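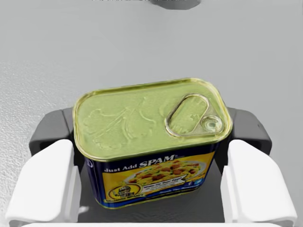
Simulated cell: SPAM can between the gripper fingers, seen from above.

About the Cell Service Group at Colar

Colar sets up and maintains single-arm handling cells for packaging lines. The group was started by Sota Ichikawa, who still signs off every gripper setup before it goes to the floor.

Our main installation is Celta, a pick-and-place cell for cans and small cartons. Each new item is first run in Lu, our simulator, where the finger opening, approach angle and closing speed are set. A rectangular can with rounded corners needs a different finger position from a round one, and the pull tab has to stay clear of contact. Settings are copied to the real cell only after the simulated pick passes.

Setup on the cell follows a fixed order. The arm is homed and the camera is checked against the table. The fingers are opened fully, closed on a gauge block, and opened again. If the two fingers do not reach the block together, the mounts are loosened and reset. This takes 15 minutes on a cell in good order.

Routine care is split between 2 technicians. Finger faces are wiped each shift and inspected for wear. Mount screws are checked for torque every 4 weeks. Cables are replaced on schedule, whether or not they show damage. Celta logged 2771 picks during its July acceptance run, and the finger pads were changed at the end of it.

Repairs are done on site where possible. A gripper that has to leave the cell goes to our bench in Pluvosau and comes back with its calibration sheet.

Page updated August 28, 2025

Shares: 4 | Comments: 2

Related
Reading a Gripper Calibration Sheet
Moving Settings from Lu to Celta
Spare Parts and Bench Repair

Contact | © Colar | Back to top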